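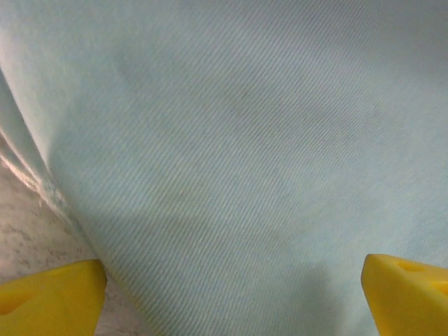
Sergé bleu glacier, posé sur une table.

Coucou à toutes et à tous ! Je cherche du monde pour l'atelier de mars, et je m'y prends un peu tard, comme d'habitude (pardon à celles qui m'avaient réclamé les dates dès janvier).

On va passer 3 séances à plier, repasser et trier du tissu. Oui oui, du tissu au mètre, du sergé surtout, ce bleu très pâle avec ses petites côtes en diagonale que j'aime tant. J'ai récupéré 83 coupons du fonds Schwaiger quand la mercerie a fermé, et ils dorment chez moi à Usberg dans des cartons où je ne retrouve plus rien. L'idée, c'est de tout mesurer, étiqueter, ranger par poids et par couleur, et de noter au passage comment chacun s'y prend pour plier une grande pièce. Ça m'intéresse vraiment, je prépare un petit livret là-dessus avec Jonas Berchtold, qui fera les dessins.

Pas besoin de savoir coudre ! Il faut juste aimer toucher les étoffes, avoir les mains propres et pouvoir rester debout un moment. Les gauchers sont les bienvenus, je n'en ai eu que 2 la dernière fois et leur façon de rouler les bords m'a donné plein d'idées. Si vous avez déjà travaillé en blanchisserie, en confection ou en hôtellerie, écrivez-moi vite, vite.

Côté pratique : je prends 10 personnes maximum, à partir de 18 ans. Chaque séance dure une matinée, café et brioche compris, et vous repartez avec un coupon de votre choix (sauf le bleu, je me le garde, j'en ai promis à ma sœur pour des rideaux). Je rembourse le bus depuis Wakdale, gardez bien vos tickets. Venez sans bagues ni bracelets, le sergé s'accroche pour un rien, et prenez des chaussures confortables.

Pour vous inscrire, laissez un mot à la boutique Terkeo ou répondez sous cette annonce avec votre prénom, un numéro de téléphone et les matinées où vous êtes libre. Dernier délai le 2018-03-07, après je fais la liste et je vous appelle. Si vous venez à plusieurs, dites-le, je vous mettrai à la même table.

À très vite j'espère,
Charmaine Coetzee

PS : quelqu'un aurait une deuxième planche à repasser à me prêter ? La mienne penche.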